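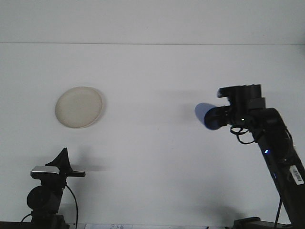 Peadar Mac Suibhne's view is that the rulebook for small robot arms was written by people who have never had to get one working by Friday afternoon. He put it to me in May, in an argument over a draft of this chapter, and he thought I should print it. A student who reads the rules first, he said, learns to be afraid of the machine or bored by it, and either way stops looking at it.

I agree with half of that. The rules are badly written, many of them, and some protect the firm that sells the arm a good deal better than they protect the person standing next to it. But I have also read enough incident notes to know what "getting it working by Friday" tends to look like from the other side.

# Chapter 7: Who Says It Is Safe?

## 7.1 What a standard claims

A standard is a written agreement about how a thing should be built, tested or used. It carries the force of law only where a law points to it. Most of the standards you will meet in a small lab are followed because a buyer, an insurer or a dean asked for them.

Start with the suspicious question: what would have to be true for this rule to do any good? Take a rule found in nearly every lab handbook: *Keep clear of the arm while it is in motion.* Fine. How far is clear? Does the rule count the reach of the arm alone, or the arm plus whatever is bolted to the end of it? What about an arm that is powered and holding still? It can move the moment a program tells it to, and a person looking at it has no way of knowing when that will be.

Indicator lights are the usual answer to that last question, and they are a weak one. A small colored light on a joint tells you whatever its maker decided it should tell you. On one arm blue may mean "power," on the next "ready," on a third "fault cleared." There may be a second light in another color a hand's width away, with its own private meaning. Unless the meaning is posted where the operator stands, the light should count for nothing in your risk assessment. I have seen assessments in which it counted for a great deal.

## 7.2 The Dunbar rules

The teaching labs at Dunbar run bench-sized arms, and their handbook is better than most, so I'll be hard on it. The version we use in this book is dated 7th July. Four of its rules matter here:

1. The working envelope is measured with the end tool fitted and is measured again when the tool is changed.
2. Cables are secured so that no loop can be caught by any joint at any position the program can reach.
3. Where two devices share a workspace, one person holds the stop for both.
4. Speed during setup is limited to 100 mm per second at the tool tip.

Rule 1 is sound. It is also the one most often broken, because a tool change feels like a small job. Fit a tool that sticks out another few inches and every distance taped on the bench is wrong.

Rule 2 asks for something most people can't check by eye. "Any position the program can reach" is a large set. A slack loop hanging under a wrist may be harmless through an entire demonstration and catch on a bracket in a pose that turns up once a week. The honest version of this rule would say how to test it: drive each joint to both ends of its travel, slowly, and watch the cable the whole way. The handbook doesn't say so. Genalyn Manalo's comment in the margin of our copy reads "secured by whom, and who looked?" I have nothing to add to it.

Rule 3 I like. Two devices facing each other across a short gap are usually programmed by two people, and each of them knows one half of what is about to happen.

Rule 4 gives a number, and numbers deserve the closest reading of all.

## 7.3 Where does the number come from?

Speed limits, force limits and distances have an air of science. Some earn it. Others were copied from an older document, which had copied them from a manual for a different machine.

The Dunbar limit is a case in point. Lakmal Barua traced it back for this chapter. It appears in the Drodier setup guide, where it is given without a source, and before that in a Plenier training binder, where the limit is 300 mm per second and applies to an arm with a different reach. Somewhere between the two it fell to 100. Maybe somebody ran a test. No record of one has come to light.

Does that make 100 a bad number? No. It is slow enough that a person who is paying attention can usually get a hand out of the way, and it costs very little, as setup is slow work anyhow. My complaint is that a reader of the handbook will take it for a finding when as far as we can tell it is a habit.

Compare the Dolis checklist, which runs to 492 items. Gerardo Tagle used it for a term and reported that he stopped reading the items well before the end and simply ticked them. A checklist that long is a record that ticking took place. If there is ever an accident it will be produced as proof of care.

## 7.4 What you should be able to do by the end

We'll work through the main families of rules in turn, beginning with guarding and stops, then labels and records, then shared workspaces. For each rule you meet, write down:

- what harm it is meant to prevent
- who is expected to carry it out, and when
- how a stranger could tell whether it had been carried out
- where any number in it came from

The third is the one that sinks most rules. Take labels. A barcode on the side of an arm identifies a unit to somebody with a scanner and access to the right database. It won't tell a student on an evening shift when the unit was last inspected.

Princess Evangelista, reading the same draft, objected that a class trained to pick rules apart will feel free to ignore them. It is a fair worry. My working answer is that you follow the lab's rules in the lab, all of them, including the silly ones, and you bring your objections in writing. Section 7.5 covers the form such an objection should take, and starts with stops.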